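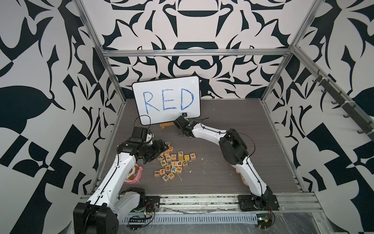
[hurkeck-users] Re: Pletitz 양팔 키트 구매 전 문의
날짜: 2018년 1월 14일
받는 사람: hurkeck-users 목록

앞서 올리신 문의에 답을 드립니다. 저희 쪽은 Furno에서 나온 Pletitz 양팔 키트를 11월에 받았고, 오늘까지 9주를 썼습니다. 대여품이 아니라 예산으로 구입한 것이고 판매사와 다른 관계는 없습니다. 원문은 필요한 부분만 남겼습니다.

> 저희는 소형 팔 두 대로 탁상 작업을 해 보려고 합니다. 후보는
> Pletitz와 기존 장비 개조 두 가지입니다. 카탈로그에는 가반하중과
> 반복 정밀도만 나와 있어서 실제로 어떤 작업까지 되는지 알기
> 어렵습니다. 작은 물체를 집어서 줄을 맞추는 정도가 가능한지,
> 조립에 얼마나 걸리는지, Semple 유지보수 계약이 필요한지
> 알려 주시면 도움이 되겠습니다.

작업부터 말씀드리면, 저희 시험 과제는 글자 맞추기입니다. 화이트보드에 단어를 하나 써서 세워 두고, 흩어 놓은 나무 알파벳 블록에서 해당 글자를 골라 보드 앞쪽에 나란히 놓게 합니다. 세 글자 단어로 시작했습니다. 블록이 서로 기대거나 글자가 옆으로 누운 경우가 많아서 집는 동작보다 고르는 동작이 더 까다롭습니다.

지금까지 기록을 남긴 시행은 119회이고, 그중 89회를 성공으로 처리했습니다. 세 글자가 모두 순서대로 놓이고 글자 면이 보이면 성공입니다. 줄이 조금 비뚤어진 것은 실패로 치지 않았습니다. 이 기준을 더 엄격하게 잡으면 수치는 당연히 내려갑니다.

실패는 두 종류가 대부분입니다. 하나는 붙어 있는 블록 두 개를 함께 물어 버리는 경우입니다. 다른 하나는 집은 뒤 내려놓을 때 손가락이 옆 블록을 밀어내는 경우입니다. 앞의 것은 접근 각도를 바꾸면 줄어듭니다. 뒤의 것은 그리퍼를 천천히 벌리도록 설정을 고친 뒤에도 가끔 나옵니다.
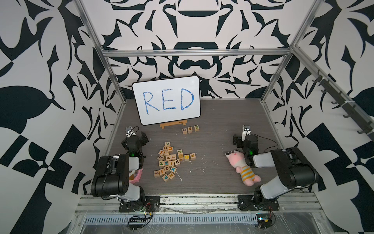
팔 한 대만 먼저 사고 나중에 두 번째 팔을 추가할 수 있습니까?

단품 구매와 추가 장착 모두 가능하지만, 앞쪽 레일은 처음부터 양팔용 길이로 주문해야 합니다. 단팔용 레일에는 두 번째 장착판을 달 자리가 없습니다.

조립은 설명서대로 하면 하루 작업입니다. 저희는 이틀 걸렸습니다. 팔을 레일에 고정하는 것은 금방 끝났고, 시간은 배선과 영점 보정에 들어갔습니다. 설명서 영문판과 한글판의 커넥터 번호가 서로 다릅니다. 영문판이 맞습니다. Furno에 알렸고 다음 인쇄분에서 고치겠다는 답을 받았습니다. 이미 한글판을 받으신 분은 배선표만이라도 영문판을 출력해서 보시기 바랍니다.

손목 카메라 케이블은 길이를 넉넉하게 두어야 합니다. 처음에 보기 좋게 바짝 묶었다가 손목이 끝까지 돌아갈 때 커넥터가 빠졌습니다. 지금은 고리 모양으로 여유를 두고 씁니다.

> 그리고 조종 데이터를 모으는 기능이 기본으로 들어 있는지,
> 별도 구매인지도 궁금합니다.

기본 소프트웨어에 기록 기능이 들어 있습니다. 관절값과 카메라 영상이 같은 시각 기준으로 저장됩니다. 다만 기본 사용권에서는 한 프로젝트에 저장할 수 있는 시행이 600개까지입니다. 저희는 아직 한도에 닿지 않았습니다. 그 이상은 프로젝트를 나누거나 확장 사용권을 사야 합니다. 나눈 프로젝트를 다시 합치는 기능은 현재 판에 없고, 직접 스크립트를 써서 합쳐야 합니다.
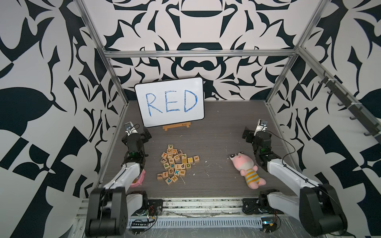

글자 맞추기 작업대. RED라고 쓴 화이트보드와 나무 알파벳 블록.

영상 쪽은 장단점이 있습니다. 고정 카메라는 작업대 전체가 들어와서 나중에 실패 원인을 찾을 때 편합니다. 대신 블록 면의 글자를 구별하기에는 해상도가 모자랄 때가 있습니다. 글자 판독은 손목 카메라가 낫습니다. 조명 반사는 신경을 쓰셔야 합니다. 칠한 글자 면이 번들거리면 각도에 따라 일부가 하얗게 날아가는데, 노출을 내려도 완전히 없어지지 않았습니다.

대소문자가 섞인 블록도 생각보다 문제가 됩니다. 소문자 p와 d는 돌려 놓으면 구별이 안 됩니다. 키트의 문제는 아니고 저희가 고른 블록의 문제입니다. 같은 과제를 하실 분은 대문자만 있는 세트를 구하시는 편이 편합니다.
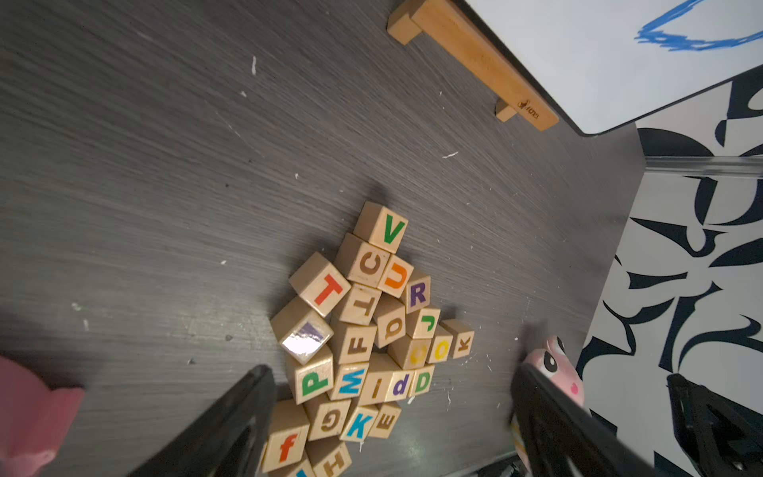
손가락은 기본으로 딸려 오는 검은색 제품을 그대로 씁니다. 작은 정육면체를 집는 데는 충분합니다. 얇은 물건, 예를 들어 카드나 종이는 바닥에서 들어 올리지 못했습니다. Furno 쪽 선택 품목에 끝이 얇은 손가락이 있는데 써 보지 않아서 평을 드릴 수 없습니다.

Semple 유지보수 계약은 저희도 1년짜리를 들었습니다. 그동안 한 번 이용했습니다. 왼팔 어깨 관절에서 소리가 나서 접수했고, 다음 날 원격으로 점검한 뒤 모터를 보내 왔습니다. 교체는 저희가 직접 했습니다. 방문 수리는 계약에 포함되지 않으니 이 점을 확인하고 서명하시기 바랍니다. 직접 분해할 사람이 있는 곳이라면 계약 없이 부품만 사도 될 것 같습니다. 없다면 첫해에는 드는 쪽을 권합니다.

기존 장비 개조와 비교해 달라고 하신 부분은 저희가 개조를 해 본 적이 없어 답하기 어렵습니다. 목록에 해 보신 분이 계시면 이어서 적어 주시기 바랍니다.

> 실제로 보러 가도 되는지요.

미리 메일을 주시면 됩니다. 오전에는 장비를 계속 돌리고 있으니 오후가 좋습니다. 직접 조종해 보실 분은 시험할 물건을 가져오셔도 되는데, 한 손으로 가볍게 들 수 있는 것으로 부탁드립니다.

설정 파일은 목록 자료실의 Pletitz 폴더에 올려 두었습니다. 그리퍼 속도 값은 저희 블록에 맞춘 것이니 다른 물체에는 다시 잡으셔야 합니다.

--
hurkeck-users 메일링 리스트
수신을 중단하려면 제목에 unsubscribe라고 적어 목록 관리 주소로 보내 주십시오.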